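Kitchenette handles, part two

Posted Tuesday, July 22, 2025

The cabinet handles in the Talside office came loose again, so I spent Saturday morning on them. Same fault as in April. The screws supplied by Rerko are slightly too long for the door thickness, and they bottom out before the bar is pulled tight. I swapped them for shorter ones with a serrated washer under each head and a drop of medium threadlocker.

The long vertical bars put a fair amount of leverage on the lower screw, as people tend to grab them near the bottom. Tighten the lower one first, then the upper, then check with a level. Gloss white doors show every error – two paired handles that differ by a millimeter look wrong from across the room.

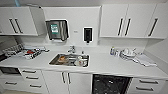
The kitchenette, sink in its usual state.

Abdelghani El Fassi asked whether we should replace the bars with knobs. I would leave them. Knobs need one hole per door, these have two, and filling a hole in a gloss finish never matches. The black also hides fingerprints better than the brushed version Prallmont quoted us.

Still open: the hinge adjustment on the upper left cabinet. I have the correct driver bit now, a PZ2, and will do that one next. The leftover long screws are in the second drawer in a bag marked RERKO – please do not use them on the doors.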